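Speaker notes: Turning an old desktop into a living room media server
Local user group, Friday evening session

Slide 1 - Scope
Forty-minute slot, questions at the end. The talk covers music and video streaming inside one house. Remote access is a separate session. Assume the audience has a router they can log in to and a TV or console with a media player app.

Slide 2 - Why a server at all
Consoles and streaming boxes play files well and store them badly. Put the library on one machine, let every screen read from it. Mention that subscription catalogs change; a home library changes when you change it.

Slide 3 - Storage
Start with one drive for the system and one for media. 2 TB holds a modest film collection plus music. Keep the backup on a drive that lives outside the case.

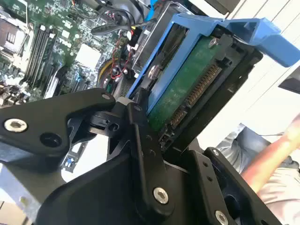 Hard drive in its blue caddy, at the open chassis.

Say clearly that mirroring is no backup. A deleted folder is deleted on both disks. Expect a question here on file systems; answer is to use whatever the server's operating system defaults to.

Slide 4 - Server software
Compare Dreltero and Clernen. Dreltero scans faster and has the plainer menu. Clernen handles subtitles better and lets you set a profile per screen. Both read the same folder layout, so switching later costs one evening - artwork has to be fetched again.
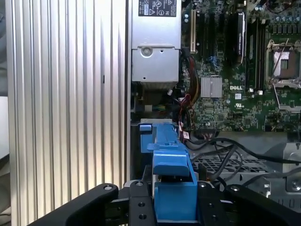
Folder names matter more than the choice of software. One folder per film, year in parentheses. One folder per series, one per season inside it. Show the before and after listing from my own library, 200 titles, 3 of them still matched wrong.

Slide 5 - Network
Wire the server. Wire the TV if the cable run allows it. A 100 megabit link carries most HD files but can stall on high-bitrate 4K. Check the port speed on older TVs before blaming the server.

Slide 6 - Transcoding
Direct play first. If the player supports the format, the server only sends the file. Transcoding loads the processor and is the usual cause of stutter with two screens running.
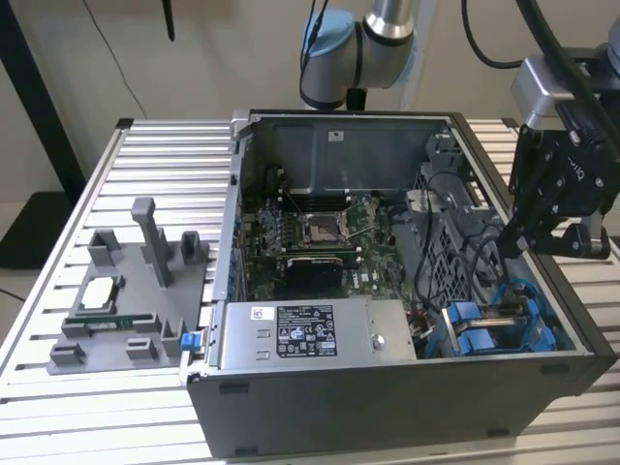
Slide 7 - Demo
Log in to Clernen, add the media folder, start a scan. Play one file on the console, then open the dashboard and point to the direct play line. Fallback if the room network is down: recorded clip, second tab.

Slide 8 - Questions
Leave the folder layout on screen. Handout is by the door.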